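Manipulation Seminar, Handout 7: Learning from hand-held demonstrations
Notes by Wenceslao Mendoza

Welcome back, everybody, and thank you for the lively questions about calibration last time (I have tried to answer the leftover ones at the end of the reading list). Today we get to the part of the course I like best, where a person simply picks up a gripper, does the task with it, and a robot later learns from what the gripper's own camera recorded.

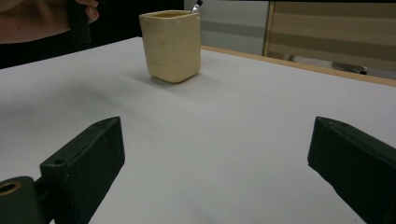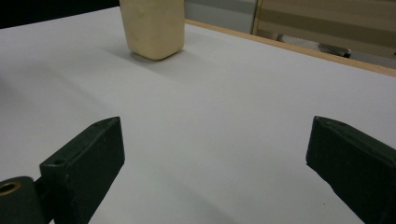
Wrist view, jaws open, no contact.

Let's start with what the policy gets to see. At every step it receives one wrist view and the current jaw width, and it has to put out a short chunk of future motion. The fingers always show up in the same part of the view, and that is a lovely thing for us, because the network can judge distance against them without ever being told where the table is. Please keep this in mind when you do the cropping exercise! Students love to crop the fingers out to save pixels, and then they wonder why the grasps land short.

Now for the method itself. Aurelio Cervantes and I collected 770 demonstrations for the Gavia set, and we held back 114 of them for validation. We split by session and never by single step, since neighboring steps look so much alike that a random split will flatter you terribly. I made that mistake in my first year and was very proud of my numbers until May.

The baseline, which we call Skestel, predicts one action at a time. It does fine on the long approach and then starts to dither close to the object, opening and closing a little as if it couldn't make up its mind. Kerkard predicts a chunk of up to 30 actions, carries out the first few, and looks again. The dithering mostly goes away, though you pay for it with slower reactions if somebody bumps the object.

For next time, read the Espinoza chapter on action chunking, skip the proof if you're short on time, and try two chunk lengths of your own on the validation split. Bring your plots, even the ugly ones.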